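Sorting by the Basket: A Talk with Jadwiga Kubiak

Jadwiga Kubiak has run the linen room at the Eshun guesthouse for 13 years. Before that she folded tablecloths for a banquet hall. 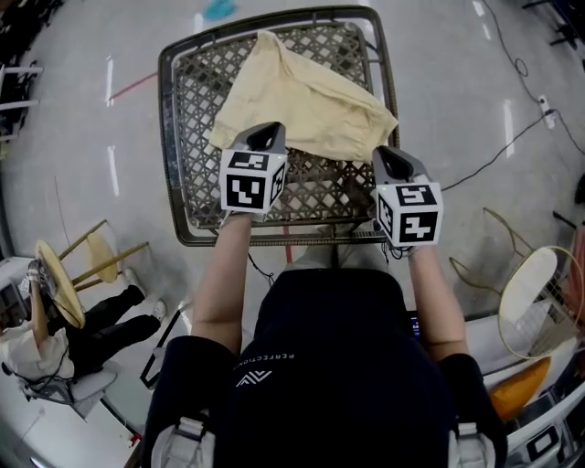
She does most of her work out of plastic shopping baskets, the kind you carry around a grocery store. The guesthouse bought a stack of them when a market nearby closed, and she has never gone back to the canvas hampers.

"A hamper is deep," she says. "You throw things in and the small ones go to the bottom. Then in September you find a napkin from June."

A basket holds less, and she likes that. Her rule is one kind of cloth to a basket. Dust cloths go in one, glass cloths in another, and kitchen cloths are kept away from both. When a basket is full, it goes to the machine. She does not wait for a second one to fill up.

The openings in the plastic matter too, she says. Damp cloths left overnight in a solid tub will smell by morning. In an open basket they get some air, provided the basket isn't sitting flat against a wall.

I asked whether she folds cleaning cloths. She laughed at me a little.

"I fold sheets. I fold towels. A dust cloth I lay flat and put on the pile. Leszek folds them in thirds, and it looks very nice, and then somebody takes the one in the middle."

Leszek Zieliński works the afternoon shift. He came over from the front desk two years ago and still has opinions about how a shelf should look. He told me he folds in thirds so the edges face out and he can see what is clean. They have agreed that the top shelf is his.

The guesthouse has 22 rooms, and in the busy part of the summer the linen room handled 717 cloths in a single month, not counting sheets. Kubiak knows the figure from the laundry book, which she fills in by hand at four in the afternoon. Nearly all of them came back usable. The ones that don't are cut up for shoes and bicycles.

Color is the part she is strict about. Yellow is for dusting, blue is for bathrooms, and white is for glass. New people learn it on the first morning. She has tried printed labels on the baskets, but they peeled off in the damp, and after that she tied a strip of the right cloth to each handle.

"You don't have to read anything," she says. "You look at the handle and you look at what's in your hand."

What about a cloth that is crumpled into a ball?

"You open it. Always. You take two corners and shake it over the basket. There will be a hairpin, or a button, or a piece of soap. I've had an earring. The lady in room six got it back in the mail."

She would change a few things if she could. The shelves are too high for her and the light over the folding table buzzes. She would also like a second table, so that clean and dirty never share a surface. Tadeusz Sikora, who manages the building, has said he will look at it after the boiler is done.

Meanwhile she rinses the baskets once a week in the yard with a hose and an old dish brush. The corners under the rim collect lint, and she goes around those twice. They dry upside down on the bench by the back door, and by noon they are usually in use again.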